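Search tickets Enter keywords Go

Ticket 245: Tape lifting and specks on white tabletop
Product: Fondum table, white top
Site: Torngate, second floor
Opened: 9 September 2021
Status: Closed, with one item carried over

Reported problem

The black tape on the white table will not stay down. We use it to mark a square where the colored blocks get stacked, and there are more strips to the left of the square. The corners of the square lift first, then the edges pick up dirt, and after that the whole side has to come off and be laid again. The last set was put down in May and has been patched several times.

There are also dark specks on the top that do not come off with a damp cloth. We would like to know if they are dirt or damage, and what we can safely clean them with.

First reply from support

Please tell us what tape you are using, what you clean the table with, and if the tape goes down right after cleaning. Please also check if the lifting is worse near any of the holes in the top. Do not use scouring pads or anything gritty on the white surface while this ticket is open.

Answers from site

The tape is black Malon cloth tape. The roll has been in the supply drawer for a long time and the outer turns are stiff. We clean with Yimyam spray and a paper towel, and yes, the tape usually goes down a minute or two after that.

The lifting is not clearly worse near the holes. A few strips run close to one and those have held as well as the others. The holes were there when the table came to us and we would like to leave them open, as they get used for mounting.

Test 1: wipe only

Wiped a patch near the back with warm water and one drop of dish soap, then with plain water, then dried it with a cotton cloth. Some specks came off. Others did not change at all. Running a fingernail over the ones that stayed, a few feel like tiny pits and the rest feel flat. The light scuffing did not change either, but we did not expect it to.

Test 2: spray residue

Sprayed Yimyam on a clean patch and let it dry without wiping. It left a faint film that drags a little under a fingertip. Laid a short piece of tape over the film and another on a patch washed with soap and water. The next morning the piece on the film came up with almost no pull. The other had to be peeled.

Support note: this matches what we have seen with other polishing sprays. The spray is fine for the top itself, but the tape has nothing to hold on to. Keep it away from any place that will be marked.

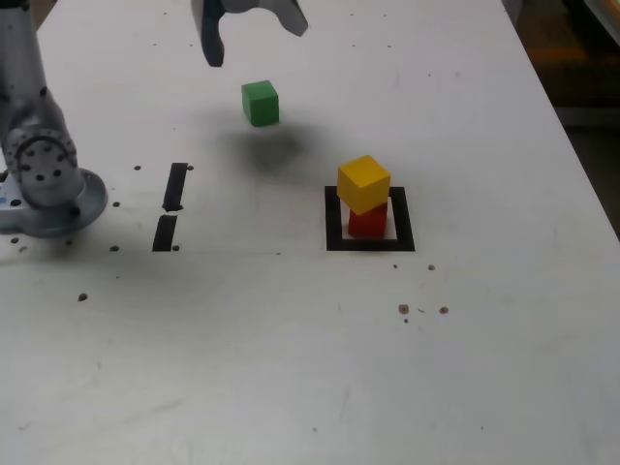

Test 3: new roll against old roll

Bought a fresh roll of the same tape. Put one strip from each roll side by side on a washed and dried patch and pressed both down with the back of a spoon. After 2 days the old strip had curled at one end. The new one was flat. We threw out the old roll.

We also tried cutting the ends with scissors instead of tearing them. The torn ends fray and the loose threads catch on a sleeve or the edge of a block. Cut ends look better and so far none of them have lifted.

Question from site

Does it matter if the strips overlap at the corners of the square? We have been overlapping them. A block set down on a corner can rock a little on the double thickness, and then the one on top of it ends up crooked.

Reply from support

Butt the ends together if you can. If you have to overlap, cut through both layers at an angle with a sharp blade and take out the scrap, but put a piece of card under the tape first and do the cutting there. Do not cut directly on the white top. A blade line will hold dirt and it cannot be polished out.

For old glue, use a cloth with a small amount of rubbing alcohol, try it on the underside first, and rinse with water afterward. Let the top dry for 6 hours before new tape goes on.

For the specks: the flat ones are most likely staining in the surface, and the ones you can feel are small chips. Neither will spread. Soap and water once a week is enough. We do not recommend filling the chips, as the filler yellows and shows more than the chip does.

Work to be done on site

Lift the old tape slowly, pulling it back flat on itself.
Clean off the glue, rinse, and leave to dry.
Mark the corners of the square lightly in pencil before the old tape comes up, so the new square lands in the same place.
Lay new tape from the new roll, ends cut, corners butted.
Move the Yimyam spray to the cabinet by the sink and put the dish soap on the shelf under the table.

Carried over

Site asked if a replacement top can be ordered with the same hole pattern. Parts desk to answer in a separate ticket. Site will send the hole spacing and the thickness of the top.

Torngate Facilities Help Desk | Contact us | © 2021 | Back to top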